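What it cost us to get to the curling

5 min read

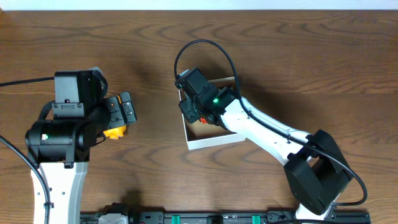 Surely the federation pays for all that, my sister wrote when I told her how much I'd spent on a week of club curling. It doesn't. I think plenty of people believe that once you wear a badge on your jacket somebody else picks up the bill, so I've gone through my notebook and written down where the money went.

Some background first. I play second for a rink based at Lorkamgate. We are a club side. We came through the regional play-off last winter and that gave us a place in the June tournament at Brudeo, a week of round-robin games with knockouts at the end. There is no prize money until the semi-finals, and even then it wouldn't cover the hotel.

The entry fee was the first shock. It is charged per team, and it had to be paid in full before the draw was published. It was £236, which split between four isn't terrible, but it came out in the same month as our ice fees at home. Our fifth player, the reserve, offered to chip in and we said no, then three weeks later we said yes.

Travel was the big one. Stones are provided at the venue, thank goodness, so you don't have to fly with granite. Brooms are another matter. A broom bag is too long for the normal baggage allowance on most airlines and counts as sports equipment. Ours went out as a single bag with every broom in it, padded with towels and thermals, and it cost £80 for the return trip. I had planned on two bags. Putting them all in one saved us the second fee and meant that if it got lost we would all be in trouble together. It arrived fine both ways, though on the way home it came out on a different belt and we stood at the wrong one for a good while.

We stayed at a guest house called Kratochvíl, a twenty-minute walk from the rink. The official hotel was closer and had a shuttle, but the price was silly. Ours had two rooms, a shared kitchen and a drying cupboard, which was the best thing in the building. Breakfast was bread, cheese and boiled eggs every morning. I got very used to it and have carried on with the eggs since.

Food for the rest of the day was where we did badly. The plan was to cook in the evenings. We had late draws on four of the nights, and when you come off the ice at half past ten you are not going to chop an onion. We ate at the rink café far more than we meant to. My own share of that came to more than my share of the entry fee, and I can't remember a single thing I ordered apart from the soup.

Then there's kit. I needed a new slider for my left shoe before we went. The old one had a chip in the edge that I had been ignoring since Christmas. The club shop didn't have my size, so I ordered a Gemino one, which was £38 with postage. It is faster than what I was used to. I spent our first practice session overshooting the hack line and putting my knee down. By the second day I had the hang of it. I would not recommend changing a slider the week before a tournament, but I'd left it too late to do anything else.

As for raising the money, we did a quiz night and an open evening where people could pay to come and try throwing a few stones. The open evening did better. Over 7 of those who came that night have since signed up for the beginners' course, so the club gets something from it too. We also wrote to local firms asking for sponsorship and got one yes, from a tyre place, who gave us fifty pounds and asked for a sticker on the broom bag. The sticker is still on it.

The curling itself, for anyone who wants to know: we won three and lost four, and did not make the knockouts. Two of the losses were on the last stone. In one of those I swept a draw too hard and took it through the back of the house, and I have thought about it most days. The ice was quicker than ours at home and held its speed right through to the eighth end. At Lorkamgate it goes heavy down one side after an hour and you learn to live with that. At Brudeo there was nothing to learn to live with, so all the misses were ours.

Would I do it again? Yes, but I would start saving earlier. I've now set up a standing order for a small amount each month into an account I don't look at. I would also book the flights the day we qualified. We waited five weeks while two of us sorted out leave from work, and the fare went up twice in that time.

A few people have asked whether we could apply for a grant. There is a development fund, but it is meant for juniors and we are a long way past that. I did fill in the form for the general one. It asks for a bank statement, a letter from the club and a plan for the next four years. We don't have a plan for the next four years. We have a plan to get through the play-off again this winter — and to find a replacement for our lead, who is moving away for work.

Practice ice opens again next week. I've booked the early slot, because it is cheaper.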